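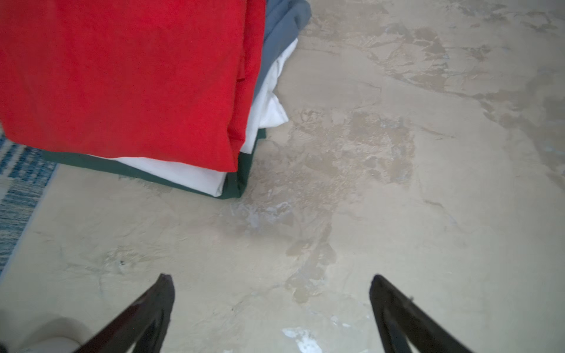 1. Background and Purpose

This report covers the clothing sort and fold project carried out for the Starside Exchange, the used clothing service open to all students in residence. The Exchange receives 700 garments in a typical year, and most of them come in during the August move-in period. Until this spring, garments were placed on the shelves in whatever form the donor had left them. Students looking for a particular size had to pull a pile apart to find it.

The purpose of the project was to set one folding method for each type of garment, to test how well the folded pieces kept their shape in a stack, and to write instructions that a new student worker could follow without training.

2. Materials

The test group was made up of 50 garments and household cloths drawn from the donation bins. Stacks were built by color and by weight, with heavier pieces at the base. Work was done at floor level, as the Exchange has no table wide enough for a full layout. Shelf space was measured on the Erkden unit in the back room, which has a listed load limit of 500 pounds.

3. Handling of Soft Garments

Brushed and fuzzy fabrics gave the most difficulty. They cling to the piece underneath and tend to drag it out of line when a stack is moved. Seams proved to be the most reliable guide for folding these pieces. A fold placed along a stitched line stayed put, while a fold placed across one opened again on the shelf.

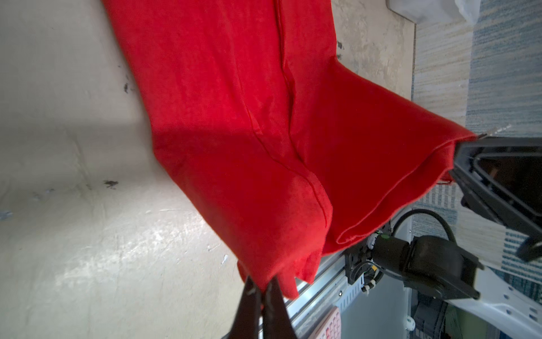
Figure 2. Red fabric held at two points, with stitched seams visible along its length.

Holding a garment at two points before laying it down removed most large creases. The written instructions now call for this step on all soft items - knits, fleece and flannel included.

4. T-Shirts

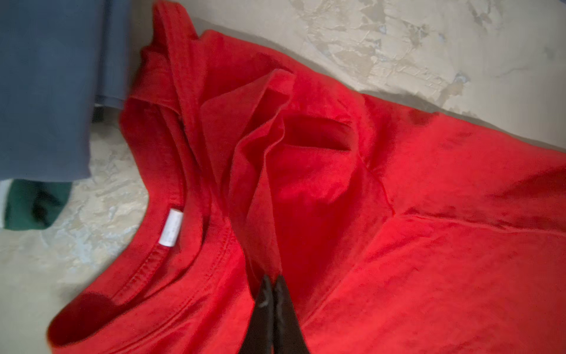
Starside Exchange Project Group

T-shirts were the most common item in the bins and were given a section of their own. Three methods were compared: the quarter fold, the file fold and the Caruso fold, a name used among the student workers for a fold that begins at the collar. The shirt is laid out with the neckband toward the worker, the sleeves are turned in, and the hem is brought up to the collar seam.

The Caruso fold was selected. It leaves the neckband on the outside, so a size label at the collar can be checked with one finger. Shirts that begin in a crumpled state must be opened fully first. A sleeve left folded over on itself makes a thick ridge, and the stack leans toward that side.

5. Remaining Work

Instruction cards have been printed and will be posted beside the shelves before August. Entry of sizes into Zilix, the inventory sheet used by the Exchange, is not complete. Children's sizes and fitted sheets were outside the limits of this project and are still stored unsorted in the lower bins.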